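4.3 Failure cases on glass

Skora reports high placement scores for its planner, but we doubt they transfer to transparent tables. Depth returns on glass are poor, and ceiling lights add bright spots that our segmenter took for objects in 7 of 88 trials. 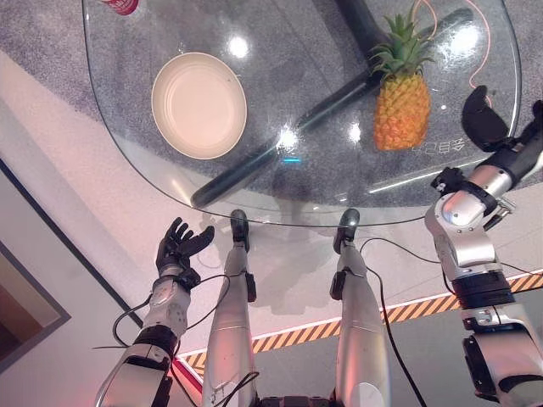
Figure 2. Head view with plate and pineapple on the glass tabletop.

Rathore and Panyasiri suggest that fitting a plane to the table edge fixes this. In our hands it helped with the plate and did little for the fruit, whose crown breaks the grasp model. 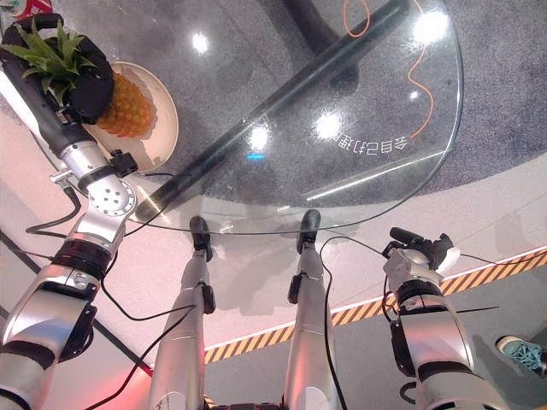 We also question the use of grasp closure as a success signal. A gripper closed on leaves says little about whether the body will follow, and the 3,438 training clips score both cases the same way.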